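Projects > Rhythm > Tornura > Chart Pack README

3 min read

# Tornura Chart Pack

Step charts for the Tornura engine, four-panel and five-panel. The pack holds 817 charts in the `.trn` text format. Audio is not included. Each chart folder has a `source.txt` with the track title, the length in milliseconds and the checksum of the audio file it was timed against.

## Layout

- `charts/four/` four-panel charts
- `charts/five/` five-panel charts
- `timing/` shared tempo maps
- `tools/` the Dreno checker and its config

Folder names are lowercase ASCII. Titles with accents keep them in the `title` field only.

## Timing

All offsets are relative to the first audio sample after decoder padding is removed. Charts made before the August format change used the padded start and were shifted by script. 51 of them have tempo changes inside a hold note and were retimed by hand. These carry `retimed=1` in the header. 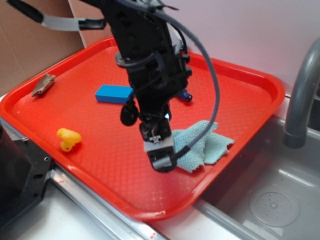
Stops and delays are stored separately. A stop on the same row as a note is applied after the note is judged; a delay is applied before. Older builds of the engine treat both as stops, and charts with delays will drift on them.

## Difficulty

Ratings run from 1 to 15 and were set by the chart authors. No attempt was made to level them across authors. The Baldursdóttir set was rated on a different scale and reads one or two steps high against the rest.

## Checking

Run `dreno check charts/` from the root. Exit code 0 means no errors. Warnings for mines inside holds can be ignored on five-panel charts. The Lokel exporter writes a trailing comma after the last measure, and the checker strips it without a warning.

## Known issues

- 9 charts have no preview start and fall back to the beginning of the track.
- Background change events are parsed but not played.
- Tempo values above 999 are clipped on load.

## License

Charts may be shared and edited with the author field intact. Audio rights stay with the track owners.

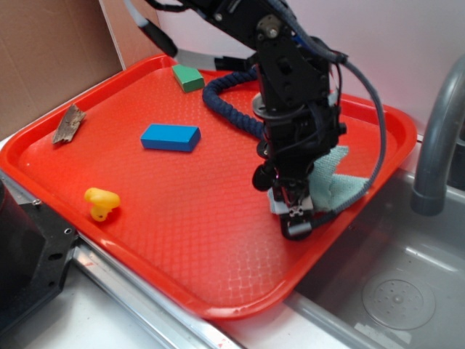

Delia Sepúlveda: Does the padding shift apply to Ogg files as well? My five-panel folder plays early on every track after the update, but the MP3 ones line up.

Reply: No, MP3 only. Set `pad=0` in the header for Ogg and run the checker again.

Delia Sepúlveda: Set it on the whole folder, and the check passes. Two charts still give the mine warning.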